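Keep the Ugly Mug
Posted April 17, 2023

I drink my coffee out of a mug I don't even like. It's brown, it's too heavy, and the name Jarman is half worn off the bottom. I've had it since 2000, and I'd be upset for a week if it broke.

So when people tell me everything in a kitchen should match, I get a little prickly. 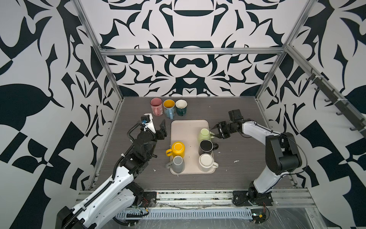
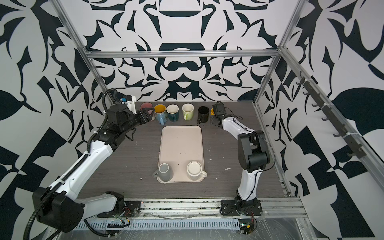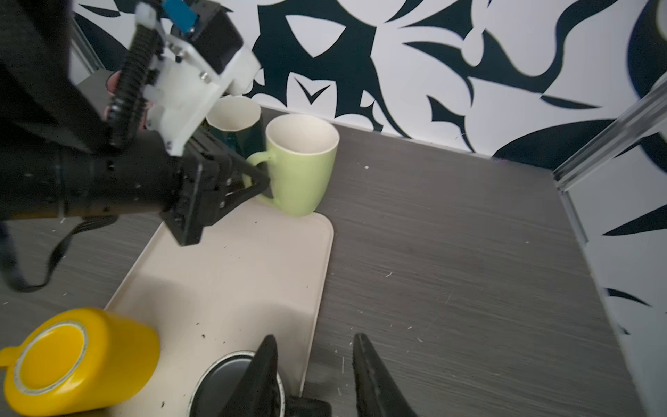
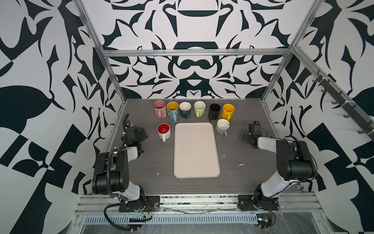

My friend Brândușa Munteanu did the big clear-out last August. She gave away every cup in the house and bought a boxed set, all white, all the same. It looks great! It also means that when I visit, I have no idea which cup is mine once I've put it down, and neither does anyone else. We spent a whole evening sniffing tea to work it out.

I'm not against nice things. I've stood in Viltance with a 400 dollar dinner set in front of me and thought, well, maybe this is the year. But then I picture my grandmother's kitchen, where every guest had a cup and kept it for life. Mine had a chipped handle and a duck on it. My uncle's was huge (he said it was for soup, but he only ever put coffee in it). You walked in, somebody reached for the right hook, and you knew you'd been expected.

A matching set can't do that for you. It's made for the table, for the 2 or 3 times a year you want the table to look good – and fair enough, keep one for that. The rest of the time people are standing at the counter in their socks, and what they want is their own cup.

I think we've been talked into treating our cupboards like a store display. Somebody sees a photo of a tidy shelf, then feels bad about the souvenir from the lake and the one the kids painted, and off they go in a box to the thrift store. I've bought a few of those, by the way. Somebody out there is missing a very good yellow one with a sailboat, and they're not getting it back.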